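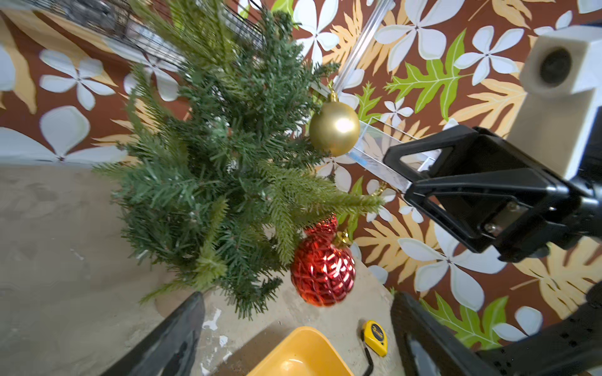

Software notes: separating the ornament from the tree

Feb 11, 2019

The perception group at Wendar has spent the winter on one small Christmas tree. We keep it because it is a hard object for our software. The needles are thin, they come in two tones of green, and they hide the hooks that the planner needs to find. The matte gold ball is the easy target. The red ornament has a faceted surface with bright reflections, and our old depth filter removed a good part of it as noise.

In the new release of Herkora, our planning tool, we changed 2 things. First, the filter no longer deletes shiny points. It gives them a low weight and waits for a second view from the wrist camera before it decides. Second, branches are now marked as "soft" in the collision map. Before this change the planner treated each needle like a wall, and very often it answered that no path exists. Now it may push through the tips, but it pays a cost for every centimetre, so it still prefers to go around.

We ran 100 grasp attempts with the old version and 100 with the new one, with the same tree and the same starting positions. The old version closed on the ornament 53 times. The new one did it 97 times. The three failures were all with an ornament hidden behind foliage, where only the small gold cap was showing. In these cases the grasp pose was calculated from the cap alone and came out too high.

The patterned backdrop behind the tree also gave us some trouble. Its green leaves have a colour near to the needles, and the segmentation sometimes joined them to the tree. Our colleagues in Cáceres solved this with a simple depth limit, which you can set in the Herkora configuration file under "background". Please check this value if your table is deeper than ours.

The logs from both runs are on the Nororora server, in the folder for this release. In March we will start on two-arm planning, where one gripper holds the branch and the other takes the ornament. If your team would like to test it early, please write to the software list and tell us which arm and camera you use.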